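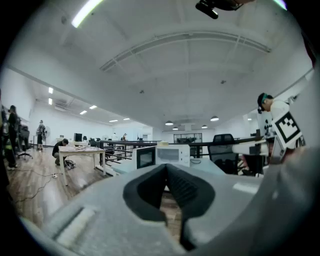
The Chore Is the Curriculum

Saturday, December 8, 2018

I have opened the same microwave door 1,353 times. I know the figure because a spreadsheet keeps it for me, and the spreadsheet has no tact. It sits in the column next to "drawer, upper" and "cup to shelf," and when I scroll past it I feel what I imagine other people feel when they see how many hours they have spent on a video game, except that they presumably got to the next level.

The work goes like this at Skisar, where I have been employed since July. You pick up a plastic gripper, you do something a child could do, you put it back the way it was, and you do it over again from slightly to the left. All of it is recorded. Later a learning system chews through the recordings and, if we have been good, comes out with some notion of how a door wants to be opened. My degree is in mechanical engineering. My mother tells people I build robots.

I want to argue that this job is being done badly almost everywhere, including by me, and that the reason is vanity.

People in my field love the model. They'll talk about the model through lunch and into the parking lot. Ask the same people what is in the training set and you get a wave of the hand and a number, usually a big one. The number is meant to end the conversation. Jundwood, whose newsletter I read out of spite, has spent the fall boasting about how much it has collected, and in all those paragraphs I couldn't find one sentence about what any of it was of. It's like a restaurant advertising the weight of its food.

Here is what a big number can hide. For our first 15 sessions, everybody on our floor grabbed the microwave handle at the same height. We hadn't agreed to. We are all adults of ordinary build standing at the same counter, and that is where the hand goes. The system learned that height beautifully. Then we put a brick under the oven, and the arm reached out with enormous confidence and closed on air. It did this several times. I have had managers like that.

The fix was to do the task worse. Stand too close. Come in from the wrong side. Miss the handle, stop, and go get it properly, and leave the miss in. That last part caused a real argument, because we'd been throwing the misses away. A fumble looked like a mistake, and people with degrees don't like leaving their mistakes in a shared folder. But a system that has only seen perfect reaches has no idea what to do one inch off the path, and one inch off the path is where it's going to spend most of its life. My clumsiest afternoon turned out to be worth more than a week of my best work. I've tried bringing this up in my performance review.

The other thing vanity does is tidy up. Before a session someone always wants to clear the counter, shoo the rest of the team to the other end of the floor, and coil the cables. I understand the impulse. I was raised in it. But kitchens have people walking through them, and chairs left where somebody got up, and a box that hasn't been dealt with. If every example comes from a counter as bare as an operating table, you have built a helper for people who don't need help. So leave the chair. Let people stand around and talk. Turn the oven a little and don't write down how much.

I can hear the objection, since I used to make it myself: random mess isn't science. True. The folks at Pană, who do the same work on a fraction of our money, keep a plain list of what has changed from one session to the next, with 17 things on it, from the height of the counter to whether the person is left-handed. They don't vary everything at once. They vary something, check, and vary something else. It is dull to read and I'm jealous of every line. Our own list, until recently, said "kitchen stuff."

Then there's the matter of who does it. The custom in this business is to hand the gripper to whoever was hired last, or to a temp, and to have the senior people look at graphs. I think this is backward. If you design the thing that learns, you should have to spend 2 days a month holding the thing that teaches it. Your wrist will tell you what the graphs leave out. You'll find out that the cup task can't be done without blocking the view with your own thumb, and that after the first hour you start swinging the door shut with a kind of bored flick, which the machine is faithfully taking down as technique.

We have a cabinet demo at Willonden in the new year, and the temptation is to spend the weeks until then on the one cabinet we know will be there. I've argued for borrowing every ugly cabinet we can find. The vote hasn't been held. In the meantime someone has raised the microwave again, and I'm down to go first on Monday, left-handed.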